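The laundry arm of Flaltotcombe

In a former seed store behind the high street in Flaltotcombe, a robot arm is learning to pick up socks. It has been at it since August, mostly in the evenings, and it's getting rather good.

The building is home to the Hotton, a shared workshop that takes its name from the family who once sold seed potatoes out of it. There are lathes downstairs and sewing machines in the loft. Between the two, on a mezzanine that shakes whenever the bandsaw runs, is a bench with an old single bed sheet spread over it and an arm bolted to one corner. The members who built it call it Delaunay. One of the first bits of code it ever ran was a routine for chopping a surface into triangles, and the label on the folder stuck to the machine.

I went along expecting to stay for an hour. I stayed until they turned the heating off.

The idea is simple enough to explain to a child, and several children have had it explained to them on open days. You tip a heap of clean washing on to the bench. The arm picks out one thing at a time, holds it up, decides what it is and drops it in the right box. Folding can wait. Anyone who has ever faced a basket of washing for a family of five will see the appeal straight away!

What makes it such a good project for a workshop like this is that cloth is horribly difficult. A wooden block stays the shape you left it. A T-shirt has a new shape every time you let go of it, and so the usual tricks of measuring an object and telling the arm where to grab it are no use at all. The Hotton group spent their first few weeks finding that out the slow way, with a gripper made from two flat plates that closed like a bulldog clip. It was strong and it was neat, and it pushed socks along the bench like a snowplough.

So they changed the hand. The plates went in a drawer and the group moved to a pair of curved fingers that spread out in a wide V, with a small camera mounted close behind so that the program sees more or less what the hand sees. They tried four versions of the curve. The first was too shallow, and anything thin slid out of the side. The second was so deep that it collected the sheet along with the washing, and on one memorable evening it drew the whole lot towards itself like a magician working backwards. 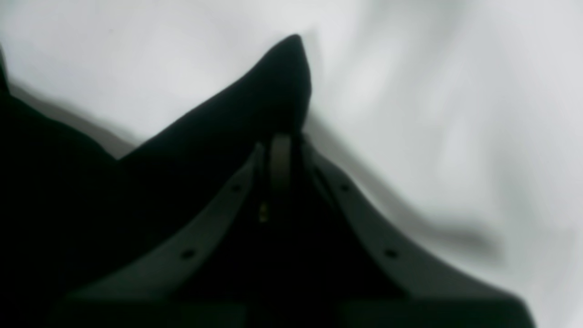

Dark clothes are the hardest. A camera that copes very nicely with a striped tea towel sees a black sock as a hole in the world, with no folds and no edges to speak of except where the black stops and the sheet begins. The group's answer has been to lean on that outline. The program looks for a peak or a corner standing up from the heap, somewhere the cloth has bunched into a point, and goes for that. A point is easy to get hold of. A flat stretch of black jersey is not, and the arm has learned to give it a nudge first and see whether something more promising pops up.

I loved watching the nudge. It wasn't planned. The group had been guiding the arm by hand to show it good grabs, moving it through each one with a second, smaller arm that it copies, and somebody had got into the habit of prodding the heap before going in. The machine picked the habit up along with everything else. It now prods washing in exactly the way that person prods washing, with a little sideways shove, and they have decided to leave it in.

There are 708 of these guided grabs saved on the workshop computer so far, and the group would like to reach 800 before they train the next version. It's slow work. You sit on a stool, steer the small arm, watch the big one follow, drop the sock in the box, mix up the heap and go again. A full evening might give you 42 good ones if the tea is kept coming. I was allowed to do a handful and found it oddly soothing, a bit like one of those seaside machines with the claw, only this time you're allowed to win.

The money side is modest. The motors are second-hand, bought as a job lot through Prulledell, a swap scheme that passes spare parts between workshops in the county. The fingers were printed downstairs. The single dearest item was the power supply, at £90, and that was bought new after a long argument about whether an old one could be trusted near a pile of cotton. I'm glad the cautious side won. There is also a large red stop button, mounted where you can hit it with an elbow, and new members are shown it before they are shown anything else.

If you fancy trying something of the sort at home, the advice on the mezzanine was to begin with a single pale sheet and clothes that stand out against it. Keep the lamp in one place. The group moved theirs to make room for a kettle, and for a whole evening the arm kept reaching for shadows in the creases – it took a good while for anyone to think of the lamp. Fasten the camera down properly too. A mount that droops by a few millimetres will spoil a night's work and you may not spot it until you play the recordings back.

Start slower than you think you need to as well. Delaunay moves at the pace of someone looking for their glasses, and that gives everyone time to see what is going wrong. A faster arm would be more exciting to film and much less use to learn from.

Next on the list are pillowcases, which keep swallowing smaller things, and after that some way of matching socks into pairs. Opinion is split on whether pairs are possible with black ones. One camp wants a brighter lamp. The other wants everybody to buy the same socks.

The Hotton opens its doors to visitors one evening a month, and the next is 15 Feb 2018. Entry is free, the stairs to the mezzanine are steep, and clean washing is welcome if you don't mind it being dropped a few times.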